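Workshop notebook, watch service bench
Tuesday, August 6, 2019
Entry by Raili Pesonen. Jaanus, add your bits in the margin or at the end, I don't mind which.

Second week with the Pindine arm sorting the intake, and I'm writing this one up properly since I had a good long stretch at the bench beside it and my head is full. Short version for anyone skimming: I like it. I like it more than I thought I would, and the reasons aren't the ones on the purchase form.

What it does at the moment. The arm picks watches off the table after they've come out of the bags, turns them so the case number can be read, and puts them in the tub for the right bench: battery, strap, case, movement, or "ask a human". Ask a human is my favourite tub. We had 60 jobs through it this morning before tea, all from the Kabbaj shops, and 36 of those went straight to the right tub with no help. The rest it either put in the ask tub or dithered over until one of us stepped in. Jaanus had been hoping for better. I thought it was lovely, considering that last Monday it couldn't get hold of a leather strap without folding it in half.

Things that went wrong, so we don't lose them:

Bracelets. A closed bracelet rolls. If it comes down on its edge and the arm nudges it, off it goes. Moved the soft mat under the drop point, a bit better. Jaanus wants a shallow rim round the whole table and I think he's right, but then sweeping up is a pain.

Shiny crystals. Anything with a domed glass and the window behind it gives a bright spot and the number reader gives up. Blind down until eleven fixes it, but I hate working with the blind down. Try turning the table instead? Ask Jaanus whether the calibration survives that.

Grip force. Left on the setting from Thursday. No marks on any case that I could find with the loupe. I checked every polished one and only glanced at the brushed ones.

Stopped twice on its own. Once for a sleeve (mine, I leaned in, my own fault) and once with no cause I could see. The log just says "path". Have saved the log.

Loose hands. Two watches came in with the minute hand already off and rattling about under the glass. The arm doesn't know or care and tips them over like the others. We need a way to flag those at bagging, a red sticker would do.
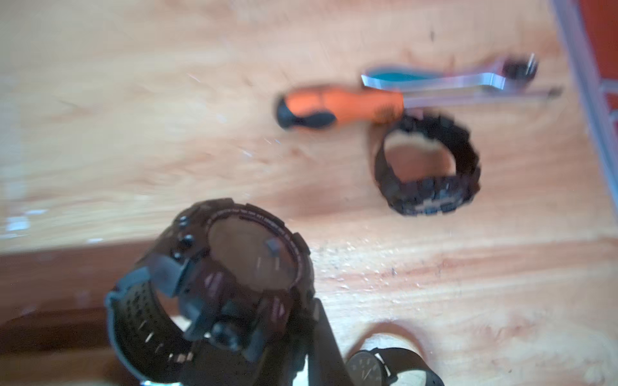
The mixed table is where I learned the most. Up to now we've fed the arm tidy rows, all the same way up with a gap between, and of course it did well with those, a child could do well with those! But a working bench never looks like that for long. So the afternoon was given over to clutter, with tools left lying where tools get left. A big black sports watch with bumpers round the bezel and buttons sticking out of the case is a very different thing to grab from a slim analogue with thin white hands, and you want both on the table together along with an orange-handled screwdriver and a black link bracelet curled up on its edge, so that every approach has something near it to be careful of. I kept shifting things between runs and Jaanus kept shifting them back, until we agreed that I shift and he writes.

What we found on clutter, in no order:

Thick cases are easier than I feared. There's plenty of side to hold. The pushbuttons are the worry, and I'd like the fingers to come in away from them where there's room. On a chronograph a pressed button during handling means somebody at the next bench has to reset it and wonder why.

Slim cases: the fingers want to come down too far and touch the wood. Soft enough, but I could hear it, a little tap each time. Raised the floor height by the smallest step and the tap went away. Picks were no worse for it.

Straps that curve up and over a neighbour get read as part of the neighbour. Saw this over and over. The arm goes for the middle of the pair and gets neither. Flavo, who wrote the vision part, have asked for pictures of exactly this, so I'm keeping a folder.

Tools should be left alone, and mostly they were. It had one go at picking up a screwdriver, carried it very carefully to the ask tub and put it down as if it were made of glass. We both cheered. Technically a fault, so it's in the fault sheet.

Now the part I wanted to get down, about the bench and us.

Before the arm, intake was a job we took in turns, and everybody hated their turn. You stood for most of a morning tipping out bags, reading tiny numbers, writing them on tickets, and by the time you got back to your own work your eyes were gone. I did my worst work on the afternoons after intake. I know I did, my returns say so. Since we started the trial I have sat down to a movement at nine in the morning with fresh eyes on days that would have been intake days, and it's a huge difference. I finished a job yesterday I'd been putting off since spring.

What we lose is the first look. When I tipped out the bags myself I noticed things: a strap pin that was the wrong length, a bit of sand by the crown, a smell of the sea. You made half your diagnosis with your hands before you even opened the case. Now the watch arrives in a tub with a number on it and I have to remember to do that looking on purpose. I've put a line at the top of my job sheet that says LOOK FIRST. Silly, but it works, and Jaanus has copied it.

The other change is who knows what. The two apprentices used to learn the makes and calibres by doing intake, dull as it was. If the arm reads the numbers they won't get that. My idea is to give them the ask tub. Everything in there is odd or hard to read or in a muddle, so they'd see the interesting ones first, and they'd be correcting the arm while they learn. I said this at lunch and they were all for it, which may just mean they don't want to stand at the intake table! Still, I think it's a proper job and it ought to be written down as one, with time set aside for it.

Hours: no change to anyone's. I asked outright and got a straight answer, and I'd like it noted here. The December rush is the real test. Drivow send us their whole year's guarantee work then, 2,000 pieces last time, and we were here until all hours. If the arm can run intake in the evening with one person in the room, the rest of us can go home for dinner. That would be the thing I'd tell people about.

One worry left over. The arm has a rhythm and you find yourself working to it. I caught myself hurrying to clear a tub because the next watch was on its way, and it doesn't mind waiting at all, it'll sit there all day. I moved my stool so I can't see the tubs and felt better straight off. Might suggest a screen between the arm and the movement bench. It would cut the noise as well, though there isn't much.

For tomorrow:
Rim on the table, try with draught strip first, it's in the bottom drawer.
Red stickers for loose hands.
Send 28 overlapping strap pictures to Flavo, the ones in the folder with a tick.
Find out what "path" means in the log.
Clutter again, with leather straps this time.
New bulb for the lamp over the ask tub.

J.V.: Turning the table does upset the calibration but it's a ten minute job to redo, so let's try it and get the blind up. Agree on the ask tub for the apprentices. Disagree on the rim being a pain to sweep, we have a brush. I'm also not convinced by the raised floor height, want to see it on the very flat dress watches before we leave it there.

R.P.: Fine. Dress watches first thing, then. Bring the brush.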